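# Gestholm opens its practice table to remote drivers

July 30, 2018 — I spent a very happy morning at Gestholm's upstairs office in Oltdale, getting schooled by a simulated banana.
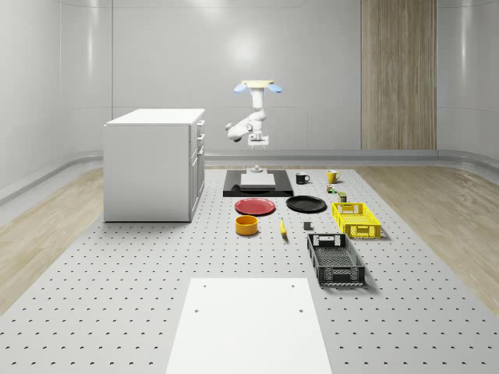 ## You drive, it learns

The new setup is called Suninen, and it's a virtual table with a single white arm, a drawer cabinet and a bunch of kitchen stuff to move: mugs, plates, a bowl, a couple of plastic baskets. You steer the arm from your own computer with a hand controller, and every run you do gets saved so the robot can learn the job from people instead of from lines of code. Up to now you had to be in the office to try it. Starting this week anybody with an account can log in from home.

Farzana Pathirana, who runs the project, gave me the chair and a simple job: put the banana in the yellow basket. Easy, right? I knocked it away twice, got the arm folded up in a way that made Zlata Hladun laugh out loud, and finally dropped it in on my third try. (I'm told my bad runs get saved too, with a tag. Great.)

The team has 411 good runs on file so far and wants 569 before they train the next version. Each one has to come in under 30 seconds, which felt generous until the clock started. Zlata's advice was to slow way down near the object and let go of the controller if you get lost — the arm just holds its pose and waits for you.

## What's on the list

There are six jobs open to new drivers. I tried the banana one and stacking the red plate on the black plate, and the plates were much harder! The edge is so low that I kept pushing the thing along the table. Opening a cabinet drawer is up there too, but you need a few clean runs on the easier stuff first.

Seidu Mensah is handling sign-ups and says new accounts get a short practice session before anything counts. I've already asked for mine. I want another go at those plates.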